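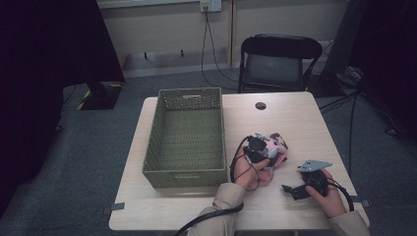 Handheld pair on the basket task, pink and gray cloth in the left one.

Handheld grippers, soft jaws or hard jaws for fabric?
Print this thread | E-mail this thread

mivwood_pat
So I've been going back and forth on this for a couple of weeks and I'd like to hear from people who do more cloth than I do. We have two sets of handheld grippers for recording demos, the Grola ones and the Pindero ones. Both wired. The task is dull: pick up a fabric thing from the table, put it in the green basket, repeat until your wrists complain.

I did 80 picks with each set. Grola dropped the cloth 14 times, Pindero dropped it 3 times. Sounds like an easy win, except the Pindero jaws are so grippy that the cloth doesn't let go over the basket and I end up shaking it off. Those shakes are all in the recordings now and I hate them.

tendonjoe
Shake-offs are poison. We trained on a batch like that and the arm learned to wiggle over every bin, full or not. I'd take the drops.

quietservo
Disagree with Joe. You can trim a wiggle. A drop ruins the whole pick and you have to start over. Also, are you pinching a fold or pressing flat and then closing? Your left hand looks like it has the cloth pushed down on the table.

mivwood_pat
Pressing, then closing. If I go for a fold in the air I miss it half the time – probably just me.

quietservo
Then that could be most of your 14. Pressing flat spreads the cloth out under hard jaws and you get a tiny bite of it. Come in at an angle and scoop a little first.

snezana_b
Hi, Snežana Babić here, I ran the Yule cloth tests back in December. We put thin silicone strips on hard jaws and dusted them with chalk. Holds fine, lets go fine. You do need to redo the chalk after roughly 120 picks or it turns into the sticky version again.

I'd worry more about the cables though. You've got one looping around your left hand and wrist, and that pulls on you every time you reach for the basket. I could see it in our wrist tracks, a small hitch in the same spot every time. We ran ours up the forearm with a strap at the elbow and it went away.

tendonjoe
Chalk near a camera lens, no thank you.

snezana_b
It's a pinch of chalk, Joe, we weren't doing gymnastics.

mivwood_pat
OK the cable thing got me. I went and looked at my left hand tracks and there IS a hitch on the way over to the basket! The right one is much cleaner, and that cable just goes off the side of the table. I'd been blaming the tracking software this whole time, ugh.

Going to strap the left cable and redo the Grola set first, same cloth, with the scoop thing quietservo said. Silicone after that if I still drop a lot. I don't want to change both at once.

quietservo
Good order. Try it with a thinner cloth too if you have one. Anything plush is forgiving and you might be picking a winner on the easy stuff.

tendonjoe
And keep the old recordings. I still want to see what your arm does with the shakes in there.

mivwood_pat
Ha, fine, I'll train one on the Pindero batch just for you. Strap goes on tomorrow, numbers when I have them.

Print this thread | E-mail this thread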